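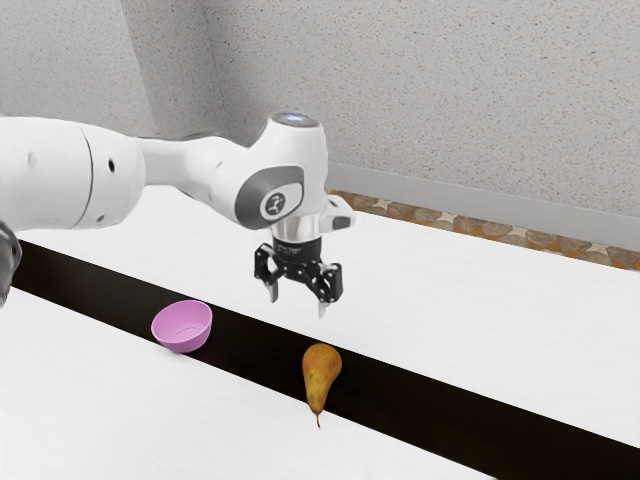 Pear and bowl task, in the simulator.

17 September 2019

Robotics club tonight, second session on the Trindcombe project. We had the room until 9 and I got there late with the bus. The job is simple on paper: pick up the pear, put it in the bowl. My part is the grasp, meaning where the fingers close and how far down the gripper goes first.

I spent the first hour on the height. I had been measuring from the wrong side of the flange, so every number in my file was out by 18 mm. Changed them all by hand and saved it under a new name this time. 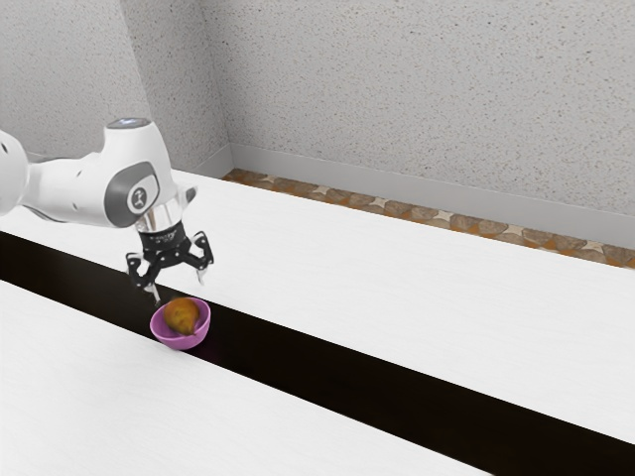
After that I wrote up the order of moves in the log, as we have to hand it in with the code. Open, go over, down, close, lift, across, down, open. That makes 8 moves, and each one needs its own line with a speed. I've set the lift slower than the rest.

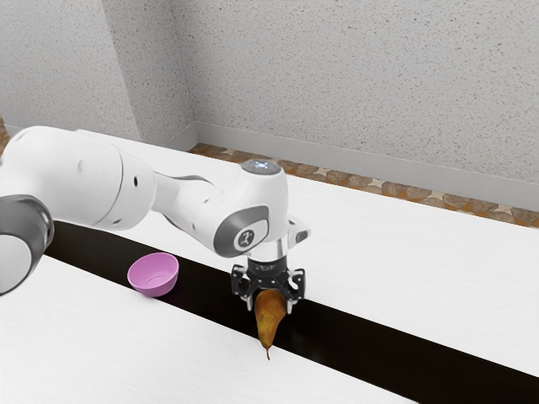 Salamatu Dankwa thought the lift was too slow even so, and said we would lose marks on time if we left it like that. She wants the speed doubled once the pear is clear of the table. I said I'd try it, but I want the release height settled first. We didn't agree on much else and ate the last of the biscuits.

At the moment the fingers open when the stem end is a little below the rim. I may go lower.
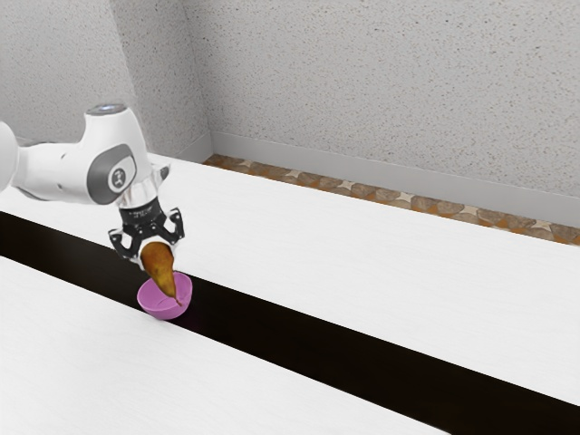 For next time

Try Salamatu's speed on the lift. Rename the old files. Ask about the room for the rest of September.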